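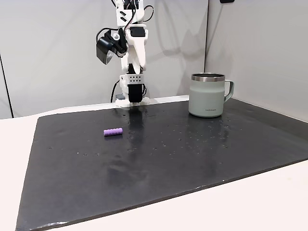
Progress report to the fund - watch and clock repair training, Plurnley workshop

Quick one this time, full accounts to follow. Bench course is running, second intake started in February as planned. 23 trainees on the books, two dropped out before the first assessment (one moved away, one found it too fiddly). Places refilled from the waiting list.

Work through the benches so far: 214 pieces in, mostly quartz watches needing batteries and seals, then hand-wound wristwatches, then mantel clocks. 89 of those were full services - strip, clean, oil, regulate. Rest were small jobs. Return rate is low but I want another quarter before putting a figure on it.

Kostach delivered the timing machines late. Both working now. One had the wrong plug and we lost a morning to that. The cleaning machine from Loureiro is fine, but the baskets are too coarse for ladies' movements and we've been losing screws through the mesh. Finer ones on order, paid out of the sundries line.
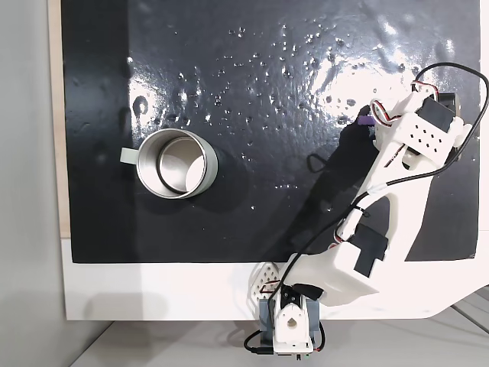

Plurnley, 23 May 2023

Spending. Tools are over, rent is under, overall nearly level. The overspend is screwdrivers and tweezers, trainees blunt them faster then we budgeted for. Mainsprings also up, the old supplier stopped doing the odd sizes and Pullel charges more for small orders. Have asked about buying by the gross.

Crystals - we said we'd teach fitting in the first term. Didn't happen, the press came without its dies. Moved to next term, no change to cost.

Pullel has offered a batch of scrap pocket watch movements for practice. Would like to take them. Needs your OK as it wasn't in the original bid, carriage only.

Assessment: first intake all sat the practical. Weakest part was end shake and pivot polishing, same as last year. Adding two extra evenings on the lathe. Strongest was casework, some really nice refinishing on the brass carriage clocks.

Still to do before the next payment
- insurance renewal, quote recieved, not signed
- extraction over the cleaning bench
- lockable drawers for customer watches
- written procedure for pieces with radium dials, at the moment we just turn them away

Can you confirm whether the underspend on rent can go against tools, or does it have to come back to you? Need to know before I order for the autumn.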